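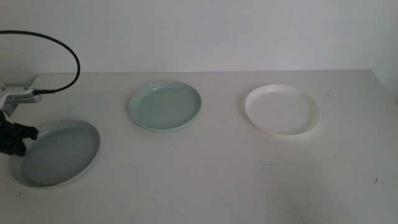

The Custurel grip fault was a recurring failure of the Custurel, a table-mounted robot arm made by Zellent and used at the Pilledwood test kitchen for sorting and stacking plates. It caused the gripper to open while holding a plate. The fault was recorded 29 times before the arm was withdrawn from daily use. Two people received minor cuts while clearing broken plates.

Background

Pilledwood used the arm to move tableware from an open work surface to a rack. The plates were shallow, with low raised rims, and came in several plain colours, including grey, pale green and white. The arm gripped each plate at the rim between two fingers, with a camera near the gripper used to line them up. Staff were allowed to work beside the table at reduced speed.

The fault

In a normal cycle the fingers stopped open on either side of the plate, closed on the rim and held a steady force until the plate was set down. In the faulty cycles the controller lost the force reading for a moment during the lift. It treated the missing reading as zero, took this to mean that no plate was held, and opened the fingers ready for another try.
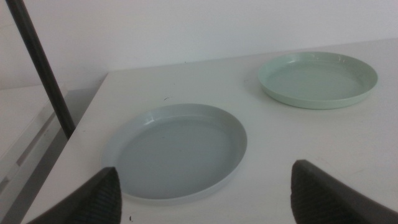 Most drops were from a low height and did no damage. The fault was at first put down to poor finger placement, and the approach angle was changed twice without effect. White plates were also suspected, as they were harder for the camera to pick out from a white surface, but the logs showed no link with colour.

Investigation

Phromma, a testing firm, ran 869 cycles with extra logging. It traced the lost readings to a worn connector on the sensor lead, which parted slightly when the arm turned at full reach. The connector passed all checks made with the arm at rest.

Changes

Zellent replaced the connector and added a clamp to the lead. The software was altered so that a lost reading stops the arm with its fingers closed. A person must then support the plate and release it by hand. The revised arm returned to use on 30 September 2026, and the lead is now inspected every 30 days.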